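Support > Drindeletti Vocal Set > Setup Guide > Section 4: Placing the Microphone

4. Placing the Microphone

Read Section 3 before you start. The interface must be off and the headphone level turned fully down.

1. Screw the microphone clip onto the stand. Tighten by hand only.
2. Seat the microphone in the clip with the logo side toward the singer.
3. Set the height so that the center of the grille is level with the mouth.
4. Fit the pop filter between singer and microphone.
5. Connect the cable to Input 1. Switch on the interface, then press 48V.

CAUTION: Do not connect or remove the cable while 48V is lit. A loud pop can damage speakers and hearing.

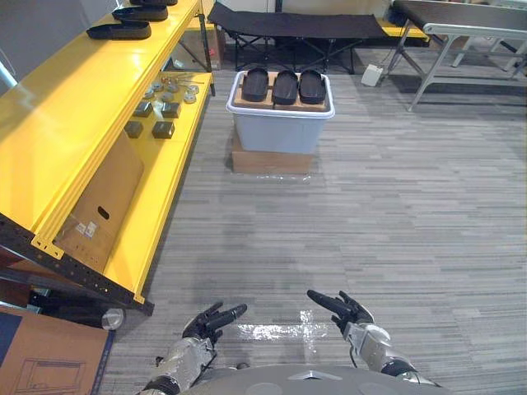
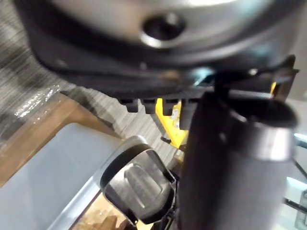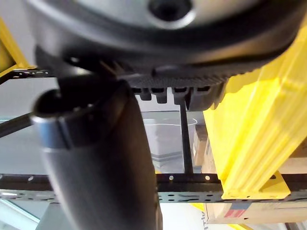
Room sound has more effect on a vocal take than the preamp setting. Keep the microphone away from bare walls and windows, and do not set it at the exact center of the room. Hard floors return sound to the microphone from below. Carpet tiles, such as the gray striped ones in the first picture, reduce the higher part of this reflection but have little effect on bass. A rug under the stand can be used instead.

6. Sing the loudest part of the song and turn up GAIN until the meter just reaches yellow.
7. If the red light comes on, lower GAIN and repeat step 6.
8. Record a short test with no one singing. Play it back and listen for hum, fans, or traffic.

NOTE: The low-cut switch is set to 90 Hz. Leave it off for low voices unless stand noise can be heard in the test.

NOTE: Gain is not stored when the interface is switched off. Write down the dial position if the song will be finished on another day.

If no signal appears, see Error 19 in Section 7.

Related topics
Connecting the Interface
Headphone Mix and Delay
Recording Guitar and Voice Together
Using the Stirkier Pop Filter

Contact Zelenák Audio Support | © Zelenák Audio | Back to top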